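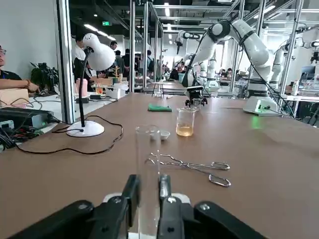 Bench as it is now, tongs and dish out, yellow stuff in the beaker

Cleaning up a lab table and small glassware, what order?
posted by Tadorer

Hi all. Shared brown table at our place in Dumbridge, I got stuck with cleanup for February. Usual small stuff – beaker, evaporating dish, crucible tongs, plus a desk lamp with way too much cord. Do I wash glass first or wipe the table first? Also got a green sponge for the top, is one enough for both jobs? Rings keep showing up on the brown and I'm getting blamed for all of them.

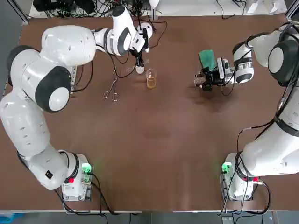

2 replies

Fung
Glass first, always. Empty the beaker into whatever waste bottle your lab uses for it, NOT the sink unless you know whats in it. Rinse, soap, rinse again, last rinse with distilled. 25 ml is plenty for a small beaker. Dish same way but let it cool if it's been heated, I cracked one like that. Then it all goes by the sink and you do the table last, far side toward you. And get the lamp cord off there before you start, coil it up

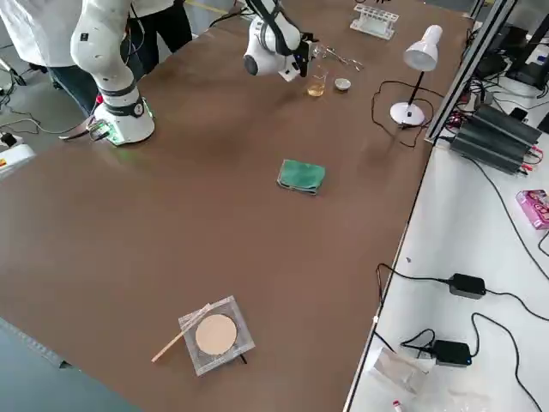
and tie it or it'll drag through the wet. Tongs just need a wipe and a dry, they rust at the pivot if you leave them damp. Seperate sponge for glass! Never the table one.

Trekum862
what Fung said mostly. For rings try warm water and a drop of dish soap, leave it a couple minutes. Don't scrub with the rough kind, it dulls the finish and then every mark shows. We paid 200 to get ours redone, ask me how I know

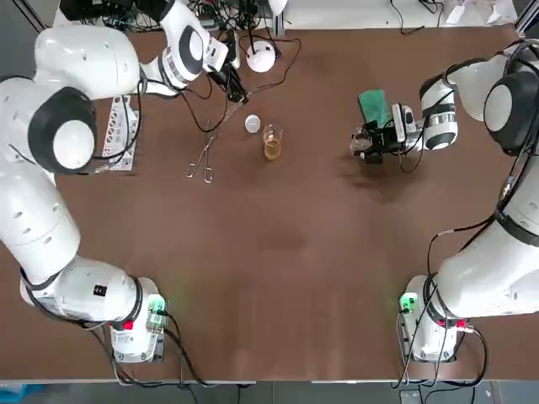
Tadorer
Ok thanks both. Glass first then. Will try the soap on the rings tonight – is regular dish soap ok or does it need to be the lab kind?

Fung
regular is fine for the table. lab kind for the glass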